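Kosulel compares finger pads for hand-held grippers

Last updated: November

Kosulel has begun a bench comparison of finger pads for hand-held grippers at its Pruvivbridge workshop. The trial sets the pad now in use against a stiffer one supplied by Grurel, using ordinary breakfast items as test objects. Each pad is to complete 785 grasps before any change is made to the design.

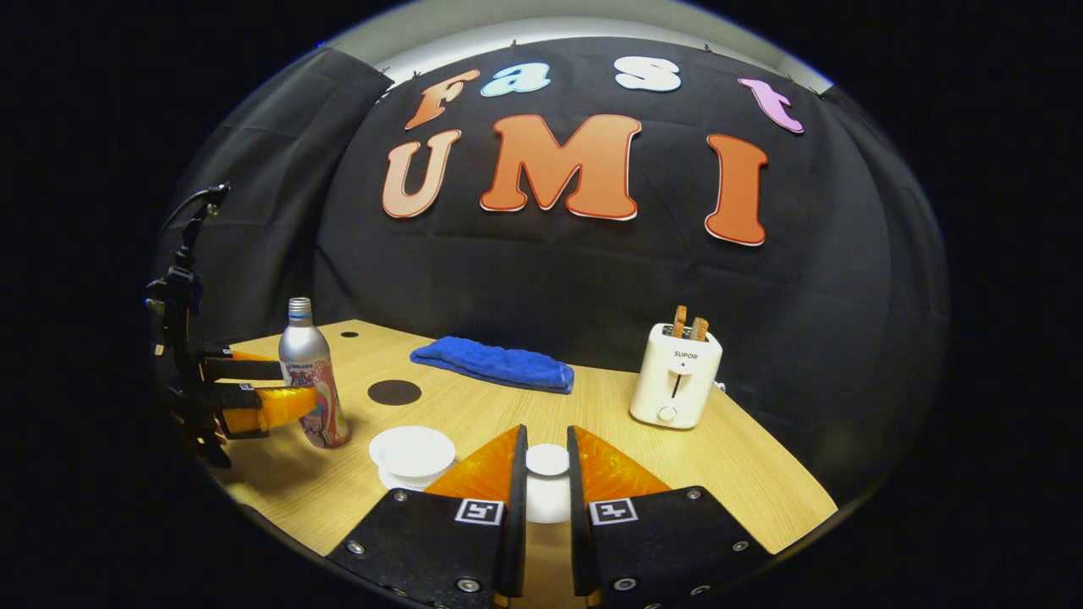 Both pads are fitted to the same gripper body, and the camera settings are locked for the length of the trial. Operators work in pairs and swap places after every 100 grasps. A grasp is counted as failed if the object turns in the fingers or has to be released and taken again.

Yaqin Fang, who runs the trial, said that drinks bottles had been the hardest objects to score. "A metal bottle with a printed label has two surfaces with different friction," she said. "We log the height of the grip each time, otherwise the results can't be compared."

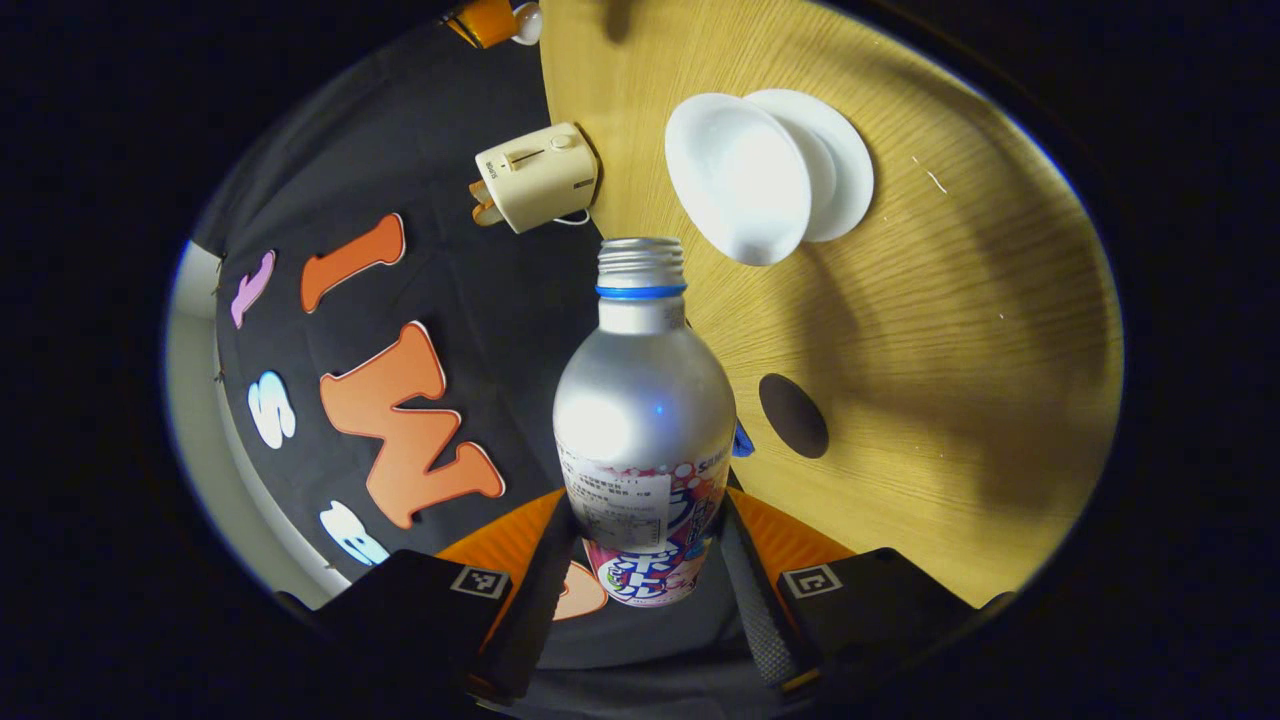 Grip height is entered in one of 4 bands, measured from the base of the object. The lowest band has given the most consistent readings so far, although the full set has not been checked. Marker tracking is scored separately, and recordings in which a finger marker is lost for long periods are left out of the pad results.

Lingyun Zhong, who maintains the tracking software, said the trial would produce 2,290 recordings once repeats and calibration runs were included. The same objects will then be used to test Shi, the workshop's new gripper controller.

Contact the news desk | Copyright Kosulel | Back to top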